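Rekelden Shared Kitchens
Today we are publishing the revised guidance on sponges and table surfaces for our Grakham and Tuhiwai sites. It replaces the note issued in June. Members are asked to read the full thread before their next booking. 1/

Sponges are assigned by color, and the assignment is the same at both sites. Green is for pans and oven trays. Yellow is for cups, glasses and plates. Red is for sinks and drains only, and is never used on anything that food will touch. 2/

On the tables, sponges are set out apart from one another and clear of any cups. A sponge left pressed against another stays damp along that side, and the colors lose their purpose if they are stored in one heap. Green and yellow may share a table, provided there is space between them. 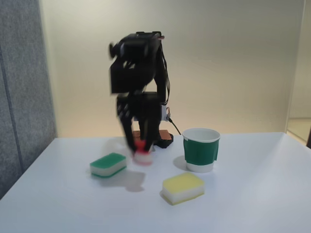 Ukero
Could the guidance say which side to use on the white tables? We have had dull patches at Tuhiwai since the summer and suspect the scouring side. 4/

Rekelden Shared Kitchens
Thank you for raising this. The soft side only, on all white tabletops, at both sites. The scouring layer is intended for metal cookware. Dull patches should be entered in the site log so that the surface can be assessed before it is used for pastry work. 5/

For daily cleaning of tabletops: warm water, a small amount of dish soap, soft side of the yellow sponge, then a clean cloth. Bleach is not to be used on the tables. Members who require a sanitizing step should use the spray kept at each sink and follow the contact time printed on its label. 6/

Sponges are replaced every 2 weeks, and sooner if they smell, tear or no longer spring back when squeezed. New ones are in the labeled drawer – please take one of the same color as the one removed. Old sponges go in the general waste and should not be kept under the sink for other jobs. 7/

Paper cups are provided for drinking water and for measuring out dish soap. A cup that has held soap must be thrown away at the end of the session, whether or not it looks clean. When the tables are being reset, the cup goes down first and the sponges are arranged loosely near it, each with bare table on every side. 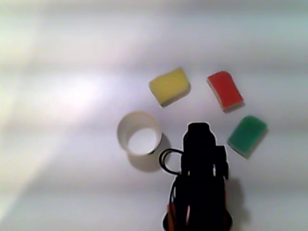 The same spacing applies at the end of a booking. Sponges are to be rinsed, squeezed out and left with the soft side up. They should not be stacked, placed inside cups or left standing in the sink overnight. The person who made the booking is responsible for this step, including when guests have helped with the washing. 9/

A question received by email concerned natural fiber brushes. These may be brought in for personal use and taken home afterward. They do not replace the colored sponges, and they may not be left in the shared drawer. 10/

The revised guidance takes effect on Sunday at Grakham and on the same day at Tuhiwai. Printed copies will be placed beside the sinks. Corrections and further questions may be sent through the booking page under reference 2037. 11/11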